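Section 4. Giving the Arm Its First Chore

By now you have the arm bolted down, the Istus software talking to it, and the emergency stop tested, and I expect you would like to see it do something useful. Good! So did we. Before you begin, though, I'd like to spend a little time on what you can fairly ask of it, because most of the letters we get at the help desk come from people who skipped ahead and asked for too much.

Folks who visit a shop always want to know if the arm can fold the towels yet, or load the dishwasher, or sort out the drawer where the batteries and rubber bands live. My answer is "not so you could walk away from it." Picking up hard, plain shapes out of a bin is another matter, and it is a real chore – plenty of people at plenty of benches do it all day long. It is also a good deal harder than it looks. Parts lean on each other, they slide into corners, and a piece you could tease out with a fingertip can keep a gripper busy for a good while. When Maureen Yeoman first set up the bench at our Pickering workshop, the arm cleared 68 blocks out of 90 without anybody stepping in, and we were all very pleased with it. A patient ten-year-old would have cleared the lot.

So please think of this section as a way of finding out what your arm can do today, on your bench, with your lighting. We start with blocks and a bin, and we leave the towels for later.

4.1 What you will need

A rigid, open-topped bin, deep enough that blocks can't bounce out
A handful of hard blocks with straight sides
A clamp for the rim of the bin
Tape in a color that shows up well against your table
The control pendant
A notebook (I do mean paper)

Note: Scuffs and scratches on the floor of the bin are fine. A brand-new shiny bin often gives more trouble than an old one, as the glare can be mistaken for an edge. If yours is very bright, move your lamp before you go changing any settings.

4.2 Preparing the bench

1. Set the bin on the table where the arm can reach every corner of the floor without straightening out all the way. An arm stretched to its limit gets clumsy, much as you or I would reaching for the top shelf.

2. Clamp the bin at the rim. Pick a spot well away from the path the arm will take on its way in and out, and remember that the handles of a clamp stick up higher than you think.

3. Mark positions on the table with tape. Short L-shaped marks work nicely. If something gets bumped, and it will, you can put it back where it was and carry on without starting the calibration over.

4. Check the cables. Jog the wrist slowly through its full turn and watch the bundle the whole way around. There should be enough slack for a loose loop at the wrist, and that loop should never drag on the wall of the bin.

CAUTION: Keep your hands out of the bin any time the drives are on. This goes for the small, quick "I'll just straighten that one" as well. Stop the arm, reach in, step back, and then start again.

4.3 The first picks

5. Put a single block in the middle of the bin, lying flat. Run the pick routine at the lowest speed setting.

6. Watch the fingers come down. If they touch the floor before they close, raise the approach height in the Istus menu by 2 mm and try again.

7. Repeat with the block turned a different way, and then with the block close to a wall. Sloping walls deserve extra attention. The gripper may have room at the top and none at the bottom.

8. Once single blocks go well, add a few more and let them fall as they like. It is tempting to arrange them kindly. Please don't! A tidy row will tell you very little about the chore.

9. Write down every try, with the outcome and whether you had to help. A pick that needed your help counts as a miss, even when you only nudged it. Carol Haworth keeps our logs, and she is firm about this one.

Note: Expect the trouble to come from blocks that are touching or lying across one another. A person sees which one is on top and takes that first, hardly thinking. The software has to work it out, and when two blocks of the same color are side by side it may take them for one long block.

4.4 If the arm keeps missing

Look at the fingers first, then the lighting, and the settings last of all. A finger that has been knocked slightly out of line will miss by the same amount, on the same side, every time, and your notebook will show it. If the misses seem to have no pattern, run the calibration again from Section 3.

Owners with the Momeo gripper should check that the finger screws are snug before each session. The Sosby pads wear down at the tips, so turn them around when the edge feels rounded.

CAUTION: Don't raise the speed to make up for a slow routine until you have gone two full sessions with no contact between the gripper and the walls. A slow arm that bumps the bin makes a noise and stops. A fast one can bend a finger.

4.5 Working around a crowded group

10. Stop the arm with the gripper over the blocks, well clear of them, and look in from the side. Decide which block you would lift first, and write it down before you let the routine choose.

11. Resume at low speed, keep the pendant within reach, and compare its choice with yours.
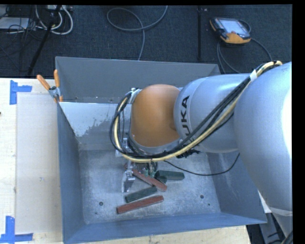
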